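3.2 Fixture geometry

The first version of the fixture was a flat plate with a rectangular pocket cut to the nominal outline of the component. It held the part well once seated, but it gave no help during loading. A part that arrived at a slight angle caught on the pocket wall and tipped. Rosalía Cabello redrew the part with sloped side walls and a raised rim along the back, so that the operator has a stop to load against. The body was molded in blue plastic at the Okley workshop in November.

Two copies were made from the same mold. Copy A was used for all loading trials. Copy B was kept for measurement and was not loaded.

3.3 Work surface

The trials were run on a beige surface with no mat or coating. We considered the gray rubber mat used on the other benches at Gelldale and rejected it because small parts sank slightly into it and the height reference moved. The bare surface marks easily. Marks were left in place between sessions, and the fixture position was checked against a drawn baseline before each session. 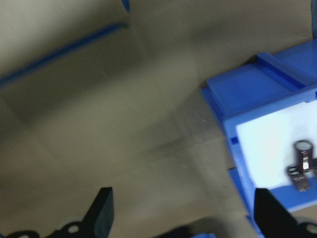
Light level was not controlled in the first session. The bench is lit from one side only, and the far edge of the fixture gave enough glare to make the pocket hard to judge by eye. From the second session on, the lamp was moved back 60 cm. Loading errors noted as "pocket not visible" stopped after this change, although the number of such errors was small to begin with and we do not draw a conclusion from it.

3.4 Loading trials

A total of 2920 loadings were logged. A loading was counted as good if the component sat flat in the pocket with no second attempt. Benito Carrasco kept the log and reset the component between attempts. Loadings in which the fixture itself moved were marked separately and left out of the results in Section 4.

The fixture was not clamped. Its own weight and a strip of double-sided tape under the base held it in place. The tape lost grip over long sessions and was replaced at the start of each one. A clamp would have been better, but the only clamps on hand blocked the open side of the fixture.

3.5 Known limits

Pocket wear was not measured during the trials. Copy A shows light rounding at the front corner compared with copy B, and we did not record when it began. The component used was a single type supplied by Villanueva. Other package sizes would need a new pocket, and the rim height would have to be checked again for taller parts.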